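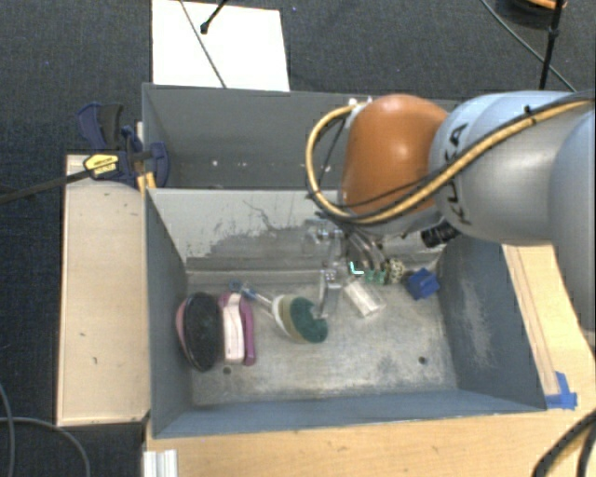 How long should you let a sourdough starter sit before you bake with it? Mine got 14 days, and I'd do the same again, even though the jar looked lively by the end of the first week and I was itching to get going.

I started it in June, when my kitchen in Clarotville is warm from breakfast on, with plain whole wheat flour and water from the tap. Lenuța Ciobanu, who taught me most of what I know about bread (and a good deal about plum jam, but that's another post), told me to feed it every morning and leave it alone the rest of the day. I'm not good at leaving things alone! I peeked, I sniffed, I moved it from the windowsill to the top of the fridge and back again.

My first loaf came out on a Thursday, a bit flat and very sour, and we ate the whole thing with butter before it had cooled properly. The second one used 200 grams of starter and rose beautifully. I've switched to rye for the feedings now and I like the smell better, sort of like apples.

Next time I want to try seeds.

Comments

Nour Harb: Mine went quiet on day four and I nearly threw it out. So glad I kept feeding it!

Tudor Jitaru: Do you cover the jar with a lid or a cloth?

Sorcha Semple: More about the plum jam, please.

Home | Bread | Garden | Letters
Contact | © Veronica Iordache | Back to top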